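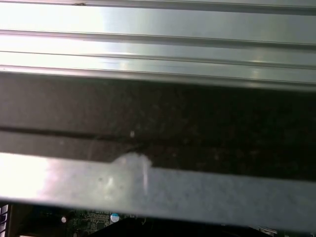

Brorthorpe opens its second phase with a new clubhouse wing

2019-04-04

Homebuyers who have been waiting for another chance at Brorthorpe can start calling the sales office. The second phase of the lakeside community is open, and it brings 16 new homesites, 2 new floor plans and a clubhouse wing that residents have been talking about all winter long.

The original phase sold out faster than anyone in the office expected, and the waiting list just kept growing. When the last home is finished, Brorthorpe will have 789 residences, all of them within walking distance of the lake trail (and yes, the trail is getting its missing stretch behind the tennis courts at last!).

The two new plans are called the Baxter and the Fletumar. The Baxter is the smaller one, a single-story home with two bedrooms, a den and a screened porch across the back. The Fletumar adds a guest suite over the garage with its own staircase, a nice setup for grandkids or a grown son who visits for a week and stays for three. Both come with wide doorways, a walk-in pantry and a step-free entry from the garage.
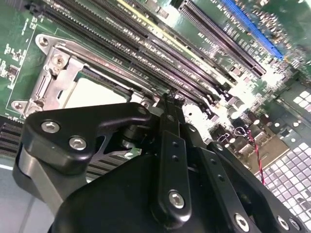
Then there's the clubhouse. The new wing adds a hobby studio, a lap pool and a teaching kitchen with seating for classes. The fitness room moves into the old card room, and the card players get the sunny corner overlooking the water, so everybody seems pleased with the trade. Six new pickleball courts are going in next door, with lights for evening play.

"I came for the lake and stayed for the people," said Setsuko Nishimura, who bought in the first phase and runs the morning swim group. "We've been sharing one small pool with the water aerobics class, so you can imagine how excited we are about having lanes!"

Her sister Tomomi Nishimura has put down a deposit on a Baxter two streets over. She has been driving in for the potluck suppers for years and says half the neighborhood already thought she lived there.

Brorthorpe is open to buyers of all ages. The Brirnov shopping center, with a grocery store, a pharmacy and a very good bakery, is just outside the main gate.

Model homes for both plans are open every afternoon through the end of April. The clubhouse wing can be toured with a guide from the sales office, and visitors should sign in at the front desk.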